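Clarnonness shared workshop to stay open until December

July 23, 2026
By the Clarnonness desk

The shared workshop on the old Dravotholm dairy site will stay open until at least December, after the building's owner, Kofler, agreed to extend the present lease on the same terms.

The workshop had been due to close at the end of the summer. Members were told in the spring that the ground floor was wanted for storage, and many had already started taking their materials home.

Under the new agreement the rent stays at £1,680 a month. Kofler will go on paying for the roof and the outside walls, while the members cover heating, water and repairs indoors. Either side can end the arrangement with two months' notice.

The workshop has 47 paying members and is used for furniture repair, model making, bookbinding and sign painting. Evening sessions are open to anyone living in the Clarnonness area for a small fee, and the shared tables can be booked by the hour. 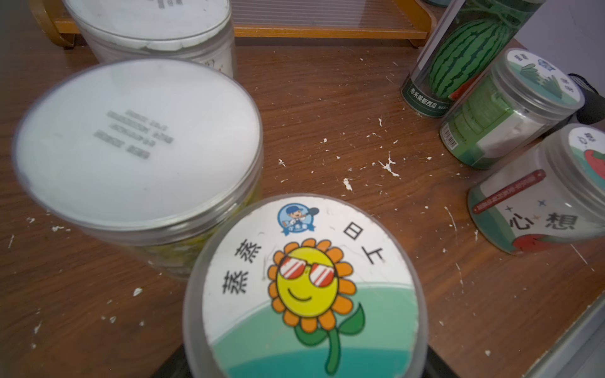 One member, who asked not to be named, said the extension was welcome but came too late for people who had given up their places in May, and that the fees ought to have been frozen as soon as talks began.

Fees will not rise before December. Anyone who left after the closure notice can rejoin without paying the joining charge again, provided they apply by the end of August. Lockers that have been emptied will be offered first to returning members and then to those on the waiting list.

The question of what happens after December is still open. Kofler has said it would consider a longer lease of five years, but only if the electrical wiring on the ground floor is renewed first. Sternico, which inspected the building in the spring, put the cost of that work at £3,968. The members have raised £600 so far, most of it from a sale of repaired chairs and small tables held in the yard.

A grant application for the rest has been sent to the district council and a reply is expected in the autumn. If it is turned down, the members will be asked to vote on a loan.

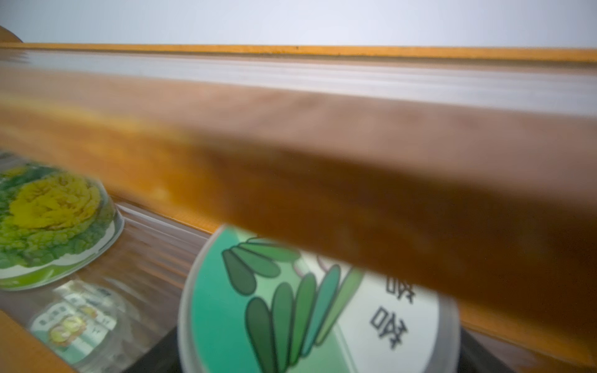
The wiring would be done in two stages so that part of the ground floor could stay in use. The larger machines would be switched off for nine days during the first stage — the saw bench and both lathes are on the oldest circuit — but hand work could go on as normal upstairs.

There are no plans to change the opening hours. The building is open from 9am to 9pm on weekdays and from 10am to 4pm at weekends. The side entrance remains shut while the paving is relaid, and visitors should use the gate on the dairy yard side. Deliveries of timber should be arranged in advance, as there is no room to leave long boards in the passage.

The dairy stopped production in the 1990s and the building stood empty for several years before the first tenants moved in. The upper floor has been used by the workshop from the start, with the ground floor added later when a printing firm moved out.

A meeting for members and neighbours will be held in the upstairs room next month. The agenda will cover the lease, the wiring and a request from nearby residents for the extractor fan to be turned off after 8pm. Copies of the new agreement can be read at the front desk.

47 shares
9 comments
Last updated at 4.15pm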